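3.2 Teaching the bin task by remote control
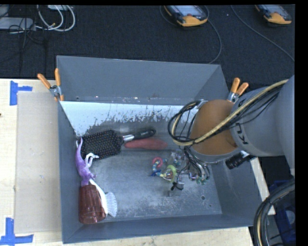 Figure 2. The bin during a teleoperated session, with the gripper over the linked rings.

Marisol Manríquez, reading an early draft of this section, asked why we bothered with remote control at all, when taking hold of the arm and moving it by hand is faster to learn and needs no extra gear. It is a fair question, and working through it taught us a lot about what a good demonstration is!

We started out with hand guiding. People enjoy it, and a newcomer can produce a usable reach within minutes. The trouble came at the grasp. A person standing at the bin leans in, looks past the wrist, and sees things the robot's own cameras never see. The recorded motion is lovely, but the reason for it is missing from the data. With remote control the operator works only from the camera views that the policy will later receive, so every hesitation and every change of approach has its cause somewhere in the recording. We found this exciting to watch in the logs.

Our operators drove the arm through Troko, the control program written for this project. Each demonstration began with the arm clear of the bin and ended when the operator let go of the chosen object or gave up. We kept the failures. Josphat Nzioka argued for this from the start (the rest of us took some persuading), and the early slips and second tries became some of our favorite material.

The objects were picked to disagree with one another. A long handle, as on the paddle hairbrush in Figure 2, rewards a grasp straight across. A ribbed or faceted tumbler lying in a corner calls for a different plan, and linked rings change shape as soon as they are touched. Objects were allowed to overlap, and operators were free to push one aside before grasping another.

In all we collected 3,000 demonstrations from 7 operators. Of the final test grasps, 86 percent succeeded with the policy trained on remote demonstrations. The hand-guided policy did well in open space but often stalled close to the walls, just where our human teachers had been leaning in to look.

Manríquez's point about learning time still stands. New operators were slow at first, and their early recordings wander quite a bit. We left these in the training set too, and Section 4 looks at how much they matter.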